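Section 4: Setting up the magnetometer for a first hysteresis loop

14 comments · 32 shares

Right, by now you've got the Flernik out of its crate and the pump has been running overnight. (If it hasn't, go back to Section 3 and come see me tomorrow.) I wrote this part after Graziella Longo and I spent most of a November measuring Conceição thin films at the Stotbridge lab, and I've put in all the things I wish I'd scribbled on the wall back then.

Before you start, take off your watch, empty your pockets and move your phone to the far bench. The field at the pole faces will happily wipe a bank card — mine went first, then Graziella's.

1. Turn on the cooling water and wait for the green light on the flow meter. Don't touch the magnet supply until it's lit.

2. Switch on the magnet supply with the current knob wound fully down. You'll hear a low hum. A rattle means a loose pole cap, so switch off and tighten it.

3. Zero the Hall probe in its little shielded can. Leave it a minute or two to settle, then press ZERO once. Pressing it twice stores the offset in the wrong register and you'll chase a phantom field all afternoon (I did).

4. Mount the nickel reference disc on the quartz rod with a dab of vacuum grease. Plastic tweezers only, please! Steel ones leave specks behind, and a speck of steel has a bigger moment than most of our films.

5. Lower the rod until the collar clicks, then centre the sample with the X, Y and Z knobs. You want a maximum along Y and Z but a minimum along X. Everybody gets that one backwards the first time.

6. Set the field to 2,000 oersted and adjust the gain until the readout matches the value printed on the lid of the reference box. Write the gain in the logbook, in pen.

CAUTION: Never pull the plug on the magnet while there's current in the coils. Ramp down to zero first, every time, even if the fire alarm test is on.

7. Swap the reference for your own sample and repeat the centring. Yes, all of it.

8. Choose your sweep. I like 167 points for a full loop, bunched up near the coercive field where the interesting bit happens. If you're only after saturation you can get away with a lot fewer.

9. Press RUN and go have a cuppa.

Note: if the loop comes out tilted, with a straight downhill slope at high field, that's the diamagnetic signal from the substrate. Run a bare piece of the same wafer and subtract it. Kátia Guerra keeps a drawer of offcuts labelled by batch, and she'd like them back in the right envelopes.

Note: the Tondach oven insert changes the centring, so do step 5 again after you fit it. Don't take the insert past 130 degrees with grease on the rod, or you'll be scrubbing it off the quartz for a week.
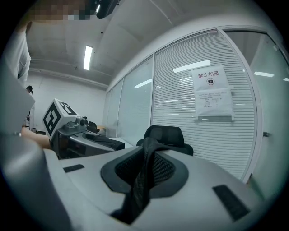
Once the loop has closed, save the raw file before you do any smoothing, and ramp the field down to zero before lifting the rod. Leave the water running for another ten minutes, then shut the valve and sign out in the logbook. Low temperature runs have their own quirks, and I get to those in Section 5.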